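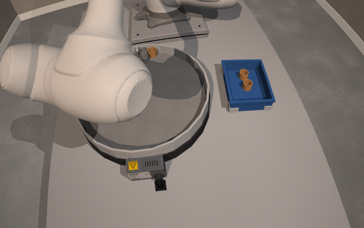
Yến Đàm told me I would give up on the long route by April, and that nobody sane walks to work when there is a bus stop outside the building. I didn't give up in April. I did cut the route down, so she was partly right.

The long route went from my place in Wallau along the old rail cut, past the garden plots, and over the footbridge. It took 78 minutes. The bus takes 22 if it comes. I did it both ways for most of the winter and my left heel started hurting in the second month.

Now I ride the bus for 2 stops and get off by the bakery. From there it's the rail cut and the bridge, same as before, minus the part along the main road that I never liked. Going home I still walk the whole thing if it's dry.

Shoes: I was wearing running shoes with worn soles. I bought a plain walking pair, half a size up, and the heel settled down after a few weeks. I also stopped carrying the laptop home every night. It stays in a drawer now and I haven't missed it.

The bus pass was costing me 900 a year. I let it lapse and buy single tickets. So far I've spent 182 on those, and I keep the stubs in an envelope so I can check at the end of the year. Rainy weeks cost more.

I don't listen to anything on the way in. On the way back I usually call my brother, who is cooking at that hour and puts me on speaker next to the sink. We mostly talk about what he's making.

The footbridge is closed for repainting starting October 3, 2022. The sign says to use the underpass by the school, which adds a loop at the far end. I'll try it once and see how long it takes. If it's too much I'll stay on the bus for another stop until they finish.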